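About Tranum

Tranum teaches robots everyday jobs by having people show them how. We started in July with 2 arms in a unit at Markaswood, and we now run sessions for firms that want a task recorded properly.

How we work

An operator steers the arm by remote control, or takes hold of it and guides it by hand. Each task is shown up to 90 times. Most sessions last 30 minutes — tired hands make poor examples.

We rehearse in simulation first. Operators practise on cluttered surfaces, bringing the gripper in close to mixed household items such as a mask, a toilet roll and something baked.

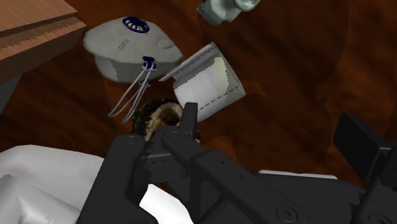 Working with us

Send us a short note on the task and the objects involved.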